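The Drastlow Equal Minute

The Drastlow Ledger had 149 paying subscribers left the summer it decided to become fair.

It had been called unfair for years, mostly by people who read it at the barber's so they wouldn't have to subscribe. The left said the paper belonged to the Rattanakul family, who owned the car lots and therefore the back page. The right said the paper belonged to whoever had taught its two reporters to write. Kamol Klinhom, the editor, kept both sets of letters in the same drawer and had noticed that the handwriting was often hard to tell apart.

Then came the runoff for county commissioner, and with it the Plurino.

The Plurino was a piece of software. You fed it your coverage and it gave you back a number between zero and 100, where 50 was perfect balance and anything else was a lawsuit or a boycott, depending on who read it first. The publisher had seen it shown at a hotel in June and had signed for a year before the coffee was cleared.

"It takes the opinion out," he told Kamol.

"Whose?"

"Everybody's."

Kamol ran the previous week's paper through it. The front page scored 70, which meant it leaned toward the incumbent, a man named Fureck who had held the seat so long that the stationery had yellowed under him. The reason, when Kamol clicked down far enough to find it, was that Fureck had opened a bridge and his opponent had not. She didn't have a bridge. She taught eighth-grade civics and owned a kayak.

"So give her something," said the publisher.

They gave her the kayak. It ran on Tuesday, four columns wide, with a quote about the river. The page came in at 60. Fureck's campaign manager called before lunch to say he had been counting column inches, and that if the Ledger wanted to be a boating magazine it should say so and stop pretending to cover government. He was pulling his ads. An hour later a woman from the other side called to say that a kayak was a trivializing object and would never have been given to a man. She didn't have any ads, so she was pulling her goodwill.

By Thursday Kamol had learned to write for the machine. The word "claimed" cost a point. "Said" was free. "Explained" was a gift, and had to be given to both of them or neither. If Fureck explained the sewer bond in paragraph two, then Mrs. Dunmore had to explain something by paragraph three, and if she had nothing to explain that day, somebody had to phone her and ask. She began to sound tired. On the Friday call she explained that she was making dinner. 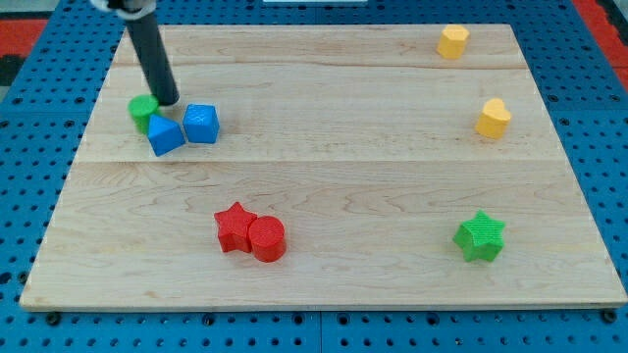

Why did both campaigns want the debate held at the Ledger's office?

Each of them believed the other side would look worse there. Fureck thought a roomful of reporters would make his opponent seem like their pet, and Mrs. Dunmore thought a newsroom with Rattanakul Motors calendars on three walls would make the same point about him.

The date was settled as August 8, 2021, a night picked because nothing else in Drastlow was open. The public station in the next county agreed to carry it live, provided it was over before the gardening repeat.

There were rules. The campaigns had negotiated them by email for nine days, and they ran longer than the sewer bond. Equal chairs. Equal water. No applause, except at the end, when there could be applause of a general nature. The Plurino would sit open on a laptop beside the moderator, scoring as they went, and if the number drifted, Kamol was to correct it with his next question.

He had not wanted to moderate. The campaigns had rejected everyone else in town as biased, and had settled on him because each of them was equally sure he was against them. He was told to take it as a compliment.

It began well. Fureck spoke about the bridge. The number crept up to 58. Kamol asked Mrs. Dunmore a soft one about schools and it slid back down past the middle and kept going, because she was good on schools. He had to ask Fureck about his grandchildren. It took the whole first half hour to get through one real subject, and that one was parking.

Somewhere in the second half, the laptop asked to restart. Kamol pressed the button that says later. The laptop had been pressed later for weeks, apparently, and it went dark.

He looked at the two of them. He had a card in his hand with a question on it about shared values.

"Commissioner," he said, putting the card down, "the bridge came in at double what you said it would. Where did the money go?"

Fureck opened his mouth, looked over at the laptop, and closed it again.

"And Mrs. Dunmore, you've promised to fix the sewers without the bond. With what?"

She looked at the laptop too.

They answered in the end. The answers weren't especially good, but they had numbers in them, and at one point Fureck and Mrs. Dunmore argued directly with each other about pipe — the width of it, the age of it, who had bought it — for so long that the station let the gardening repeat go. A man in the back row, who had come for the air conditioning, asked a follow-up.

The letters came in by Wednesday. The left said Kamol had handed the evening to Fureck. The right said he'd ambushed him. Three people wrote to ask about the pipe.

The publisher came by with the Plurino's report. It had woken up during the applause of a general nature and scored that, and nothing else.

"Fifty on the nose," he said. "Perfect balance. I'm putting it on the masthead."

Kamol put the letters in the drawer, which no longer closed all the way, and went to find out who had bought the pipe.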